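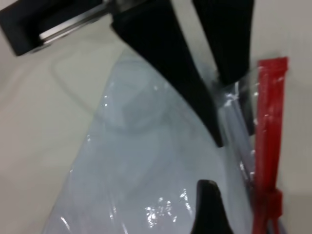
Black gripper fingers on a clear plastic bag, seen from the wrist camera.

The Price of Picking Up a Bag

The first line of the budget said "robot." It had a number next to it, and everyone who saw the number felt they now understood the project. That was in June. By the time the spreadsheet reached its fourteenth revision, the robot was one row among many, sitting between a fire extinguisher and something called "bags, misc."

Stolley Supply ships small parts to people who fix appliances for a living. A typical order is a handful of knobs, caps or fittings, sealed in a clear bag and dropped in a bin with other clear bags. People do the dropping. The company wanted to know what it would cost to have a machine do it on the late shift, and I was allowed to follow the buying of that machine from the first brochure to the purchase order, on the condition that I stay out of the way of forklifts.

I had assumed the arm would be the hard decision. Arms have glossy brochures and a reach measured to the millimeter. They also turn out very similar when you read three brochures in a row after lunch. The buying team chose one from Atis after a morning's discussion, much of it about where the cable came out. Then they spent four months on the part that goes at the end.

A gripper is bought the way shoes are bought, by people who swear they're looking at the support and keep glancing at the color. Suction was the early favorite. It is cheap and quick, and it has a fine record with cardboard boxes. Show it a wrinkled bag and it makes a noise like a child finishing a milkshake. The suction vendor suggested a bigger cup. Then he suggested a bigger pump, on a separate quote.

So the team went to fingers. The unit they borrowed for the trial came from a small maker named Stemodo, and it was matte black all over except for a strip of bright metal up in the bracket. One finger tapers, and they have fine ridges running down them. On paper it did everything. The paper had been tested mostly on blocks.

Bags are a miserable thing to automate. A block stays the shape it was when you last looked at it. A bag has no such loyalty. It slumps, and it slides over whatever is in it, so that a robot can take a firm hold of the packaging while having only a passing acquaintance with the product. Clear film is worse again. It throws back little sparks of light wherever it creases, and the camera has to decide which sparks are the edge of the bag and which are just sparks. On a pale tabletop, a see-through bag with a white part inside is about as easy to find as a snowman in a bathtub. A bit of red plastic along one side helps a good deal, at least to my eye. I began to look for it the way you look for the exit sign in a theater.

None of this was in the first budget. The first budget had a line for "camera," singular, and a line for "setup," which was a round number and therefore a lie. Lighting came in at revision three. A darker work surface was proposed at revision six, rejected as fussy, and brought back two revisions later under the name "contrast improvement," where it passed without comment.

Then there was practice. I hadn't understood how many bags a project like this wants. The trial log, which I was shown in the spirit that parents show you report cards, listed 1318 attempted picks. Every one of them needed a bag to be put down on the table first, by a person, who was paid. That labor had been budgeted at nothing at all, on the theory that the staff were already in the building. The revised figure was the largest single jump in the whole spreadsheet, and it produced the quietest meeting I attended.

The integrator, a firm called Kaplan, was patient about all this, having seen it before and having priced it in. Their rule of thumb for a first-time buyer is to take the price of the arm, put it to one side, and plan the rest as if the arm were free. I thought that was a sales trick until I tried it on Stolley's numbers. It made the sheet a lot easier to read. You stopped admiring the big item and started noticing that spare fingertips had been left out entirely.

They advised other things as well. Ask for a trial with your own worst product, and pick that product yourself, because a vendor left alone in a warehouse will find the one item shaped like a brick. Get the price of replacement parts in writing before you sign for the whole. Budget for changing the packaging, too. That last suggestion went down badly. Stolley had come to buy a robot for its bags and was now being told it might want bags for its robot. A stiffer film costs slightly more per order. It also costs less than a cleverer camera, and revision eleven has both options side by side, with a note in the margin that just says "ugh."

I sat in on one of the last trial sessions, close enough to watch the fingers come down on the plastic. It is slower than you expect and much more interesting, like watching someone try to get a contact lens out of its case. You lean in. More than 6 people were standing around the table by then, and I doubt there was a line in the budget for that either.

The purchase order went out on January 23, 2021, for one arm, one gripper, two sets of fingertips, a lamp, a dark mat and a quantity of stiffer bags. Stolley had set aside money for a second station as well. It has been moved to next year, under "setup."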